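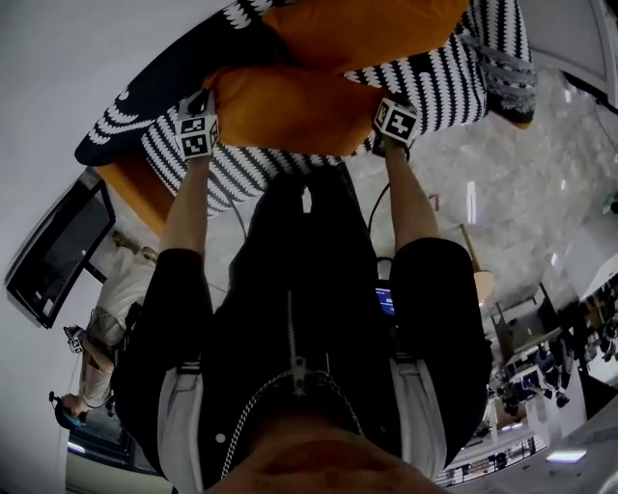 Orange cushion on the patterned seat, both hands on the cover.

Seat cushions and covers, lounge area

This page records the soft furnishings in the Hurkix lounge, Bălan building, as listed in April. The list was drawn up by Aurel Lungu and checked by Laurențiu Matei. Item numbers follow the Wevora inventory.

Item 532, cushion. Plain orange cover, soft, with slight wrinkling. Normal position is the centre of the seat. Press the filling out towards the corners after use.

Item 69, seat. Black upholstery with rows of white wavy stripes, carried round both sides of the cushion. Vacuum along the stripes with the narrow nozzle. Spot clean only.

Also on the seat, upper right: a grey knitted piece in a chunky weave. No item number yet. Keep it away from the hook side of any fastening tape.

Spare covers are on shelf 2 of the linen store. Requests for replacements go to Rotasis by email, quoting the item number.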